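3.2 Renewal of dispatcher certificates

Regional carriers in the sample renewed flight dispatcher certificates under one of two schemes. The first required a written test every three years. The second, used at Clundilby, replaced the test with 16 hours of supervised desk work and a short oral review. We pulled 2212 renewal records and sorted them by scheme and by years of service. Records with no reviewer signature were left out.

Staff rest rules were the same under both schemes, and all dispatchers had access to a couch with throw pillows between shifts (Figure 3).
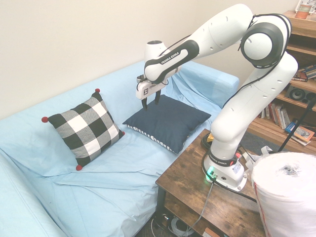

Figure 3. Couch with pale blue sheet and throw pillows.

Sevim Bozkurt objected in her interview that the oral review depended too much on who was asking the questions, and that two reviewers could pass or fail the same person. We checked this by having Drukar staff score 10 recorded reviews a second time. The scores matched in all but one case, which concerned fuel planning for an alternate airport. That record was kept with its first score.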